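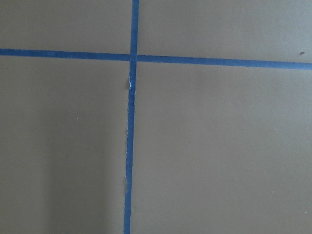 Proseck arm kit – anyone gotten the calibration to stick?

tapeworm91
April 23, 2019
Got the Proseck with the Nosinier wrist camera. The manual says to mark a cross on your work surface in blue painter's tape, park the wrist over it and let the software find the lines. Mine finds them, congratulates itself, then misses every pick by the width of a cookie. The kit cost more than my first car and the car could at least find the driveway.

rolo_m
Is your tape square? Mine refused anything that leaned.

tapeworm91
Squarish. Both strips lean a little, and there's a torn bit just below where they cross, with some white showing.

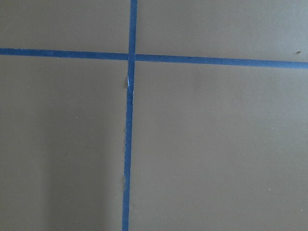
I reran the routine 7 times without touching the tape and got the same smug green check mark each time. If it hates my tape it's being very polite about it.

Raluca Onu
The lean shouldn't matter, the routine solves for the angle. A tear that close to the crossing might. Pull up the vertical strip and lay a new one. 2 minutes' work.

rolo_m
Disagree about the lean. I fought mine from January on and it only behaved after I got out a carpenter's square.

Raluca Onu
You also updated the firmware that week, you posted about it.

rolo_m
I did do that, yes.

gantry_gus
Tape is a red herring. Do you have the Skindance pads on the fingers? They're thicker than stock and the tool offset has to be changed by hand. Page 5 of the Roman add-on guide, in a footnote, naturally.

tapeworm91
I do have the Skindance pads – and no, I never opened the Roman guide. Trying the offset tonight, then new tape if that flops.

rolo_m
Use the square.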